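Ata de comparação

O Instituto Sostmont não costumava emprestar a sua divisa a ensaios domésticos. Por deliberação da direção, em julho, determinou-se contudo que a comparação entre a garra Toltix e a garra Pavliuk decorresse fora do laboratório, numa sala de estar, e que a redação da ata coubesse à engenheira Orysia Hrynyshyn.

A engenheira cumpriu o encargo com rigor. Registou a abertura dos trabalhos às nove horas e fez constar que a responsável pelo ensaio, Sharon Were, se abstivera de qualquer comentário preliminar. Previam-se 1514 preensões, repartidas por 3 séries. A Toltix, ensaiada em primeiro lugar, completou 1350 tentativas válidas. O número foi lido em voz alta e ninguém se pronunciou.

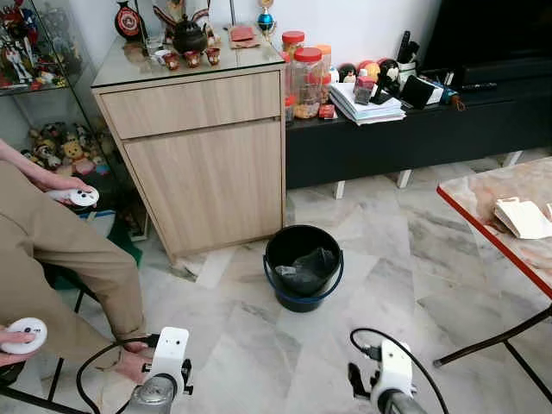 A garra Pavliuk apresentava, segundo o fabricante, menor folga no fecho e maior tolerância a objetos deformáveis. Sharon Were pediu que tal afirmação fosse transcrita entre aspas. Trabalhava-se então com o par montado, uma garra de cada lado, ambas de carcaça branca, sob comando manual. O objeto designado para a série era o saco preto amarrotado dentro do balde de rebordo azul, diante do armário de madeira clara. O bule e as três chávenas vermelhas sobre o tampo de vidro ficaram excluídos do protocolo, por exigência escrita da proprietária da casa, que a ata reproduz na íntegra.

Às onze horas, a Pavliuk atingiu a tentativa 1000. Orysia Hrynyshyn anotou o valor e, na coluna das observações, escreveu uma frase que mais tarde tentou riscar: "O movimento recorda o de meu pai ao arrumar a cozinha."

Sharon Were leu a página antes de a assinar. Deteve-se na coluna das observações o tempo suficiente para que a engenheira se sentisse obrigada a explicar-se.

- Posso substituir por "aproximação lenta, sem oscilação" - propôs.

- O controlador Clorollow já regista a oscilação - respondeu Sharon Were. - Mantenha-se a frase.

Assinou, datou a folha e mandou prosseguir a série.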